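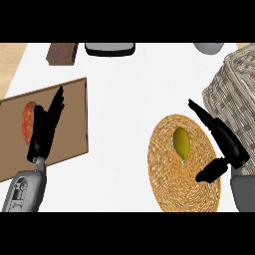 White tabletop over light tan wood floor (rendering).

Sengar Tabletop, White
Item no. 1191

The Sengar is a fixed tabletop for use with separate legs or trestles. It is sold as a top only. Legs, brackets and screws are ordered on their own item numbers.

Construction
Particle board core with white melamine on both faces. Edges are banded on all four sides with a 2 mm strip in the same white. The underside carries pilot holes for the Lornstead leg plate at each corner. Other leg plates can be used, but the holes will not line up and new ones must be drilled to a depth of no more than 15 mm.

Load
Rated for 200 lb evenly spread when mounted on four legs. Point loads such as a vise or a monitor arm need a backing plate under the clamp. Spans without a center support sag over time – fit the Otel crossbar if the table will hold books, a printer or other steady weight.

Surface
Resists water, coffee and most household cleaners. Acetone dulls the finish. Hot pans mark it. Wipe with a damp cloth and dry at once along the seams, where standing water can lift the banding.

Floor contact
Lornstead legs ship with plastic feet. On wood floors, replace these with felt pads (item no. 1777) and check the pads for grit when the table is moved.

Finish and color match
White only. The oak version was dropped in May and remaining stock is sold through the Momarville warehouse. Tops from different batches may vary slightly in shade. Order tops that will stand side by side together.

Shipping
Flat, one top per carton, corner guards included. Report damage before assembly. Cut or drilled tops cannot be returned.

Spec sheet revised 18 December 2019. Technical contact: Wing-yan Hung, Momarville.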